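Date: 2022-04-13
To: Sorngate Housing Co-op residents list
Subject: Re: Laundry room hours and the new dryers

Thanks to everyone who replied on the weekend thread. I've quoted the message most people were responding to, then answered the points in order.

> I'm on the second floor directly over the laundry room. The washers I can live with, but the dryers thump, and last week one was still going well after I'd gone to bed. Could we please go back to a 9 pm last load? Also, the lint screens were full again on both machines, and somebody had left a load of wet towels on the folding table overnight. I moved them to the tub. Does anyone know what the rule is on that? And are we getting the new dryers or not? It was supposed to be February.

**Hours.** The posted hours are still 7 am to 9 pm. What the sign doesn't say is whether 9 pm means the last start or the last finish. I went back through the house rules and they don't say either. I'd like to propose last start on the washers at 7:30 and everything out of the dryers by 9. If you work shifts and that's a problem, write to me off list and I'll see what can be done.

**New dryers.** Yes, we are getting them. Thampi had the order in for February, then the supplier pushed it back, and I've stopped passing on dates until there is one in writing. The thumping is the drum rollers on the left machine. Gostham looked at it and said it is safe to use but will stay noisy. Please don't put shoes or bath mats in it in the meantime.

**Lint screens.** Clean them before your load and again after. The brush is on the hook beside the tub. If the brush is gone, tell the list - it has gone missing before and it was in the bike room.

**Left loads.** Custom has been to wait ten minutes after the machine stops, then move the load to the top of the machine or into a basket. I don't think we need a formal rule. Please don't leave wet things on the folding table, as the top is already swelling at one corner.

**Cost.** The dryers went up to 50 cents a load more than last year when the card reader was put in. Several people asked whether line drying in the courtyard is allowed. It is. There are 34 pegs in the tin by the back door and two lines. Take your things in by dark, and please leave the line nearest the garbage bins for whoever has sheets, seeing as it's the longer one.

**Colour bleed.** Someone asked about dark blue fleece and cheap towels coming out of a shared machine and marking the next person's whites. I've had this myself. If you've washed something new and dark, run a short rinse with nothing in it before you leave. It costs nothing on the right-hand washer if you use the rinse button and don't tap your card. Soaking marked sheets in oxygen bleach overnight has worked for me about half the time. Chlorine bleach turned one of mine yellow, so I wouldn't bother.

**Detergent.** The Plireto tub on the shelf is communal until it runs out, and then it's back to bringing your own. One level scoop is plenty. The front-loaders foam over with two, and then the floor needs mopping.

I'll put the hours proposal on the noticeboard as well, for people who don't read email. If you have an objection, please post it here so the others can see it.
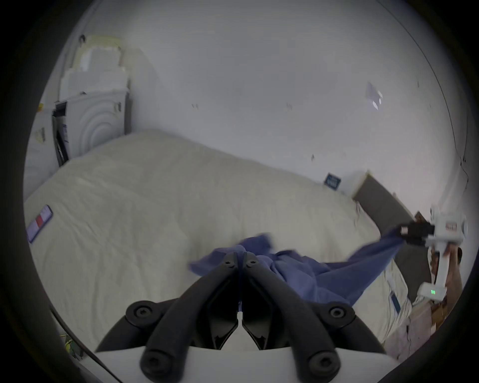
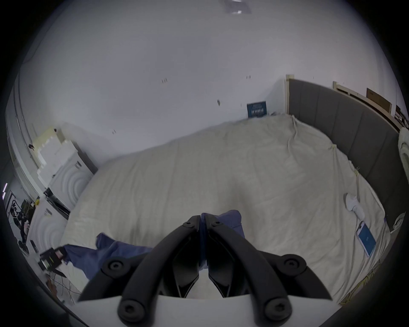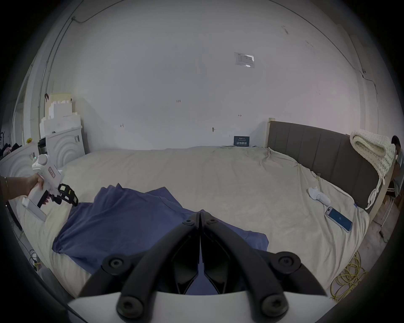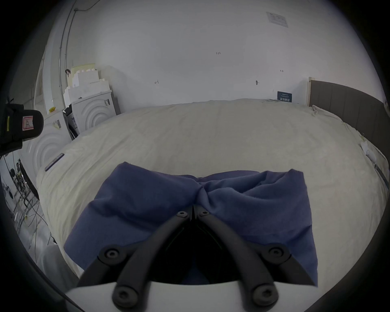

Blues on the bed, pale bedding underneath.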